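Chapter 5
A Place for Small Things

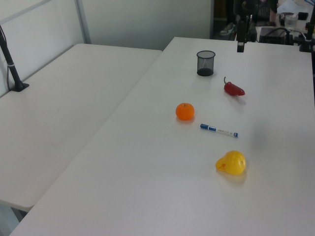 I once spent most of an April morning hunting for a marker. I had a label to write, one word long, and I went through two drawers, a coat and the bread box before I gave up and used a crayon. The marker was in the fruit bowl. I'd put it there myself the night before, when I was clearing the table in a hurry and my hands were full of tangerines.

So this chapter is about small stuff — pens, fruit, the odd pepper, toy food that wanders in from the kids' room — and how to decide where it lives. In Chapter 4 we dealt with big things like coats and pots, and I hope you still have your floor plan from that, because you'll need it again. Big things are easy in one way: you can see when they're out of place. A marker can hide under a napkin for a week!

I learned most of this at Clustcombe, where I taught an evening class in home management, and later at Vindovside, where the class was bigger and the tables were (thank goodness) longer. I always began the same way. I asked everyone to empty one bag or one drawer onto a bare table and spread things out so nothing touched. People hated it. They wanted to start sorting right away, with things still in a heap, and I kept walking around the room saying "spread it out, spread it out" until they laughed at me.

Once things are apart, ask what each one needs. A marker needs its cap on and something to stand in. A mesh cup is fine for that, and you can see dust in the bottom before it gets bad. A tangerine needs air and somebody to eat it. A fresh chili belongs in the kitchen, and please wash your hands after you handle a cut one, before you rub your eyes. I have made that mistake in front of a full class.

Then there are the look-alikes. Toy fruit goes with toys, even when it would look sweet in the bowl. I've bitten a fake pear, so I feel strongly about this one.

Words to know in this chapter

Home spot: the one place a thing goes back to.
Drifter: a thing with no home spot, or one that keeps leaving it.
Holding cup: a cup, jar or bin for drifters, emptied every evening.

Before you read on

Pick one flat surface where you live and clear it onto a table, with up to 58 things if you're brave. Write down which ones are drifters and keep the list handy. We'll use it in Section 5.1, where we start with pens.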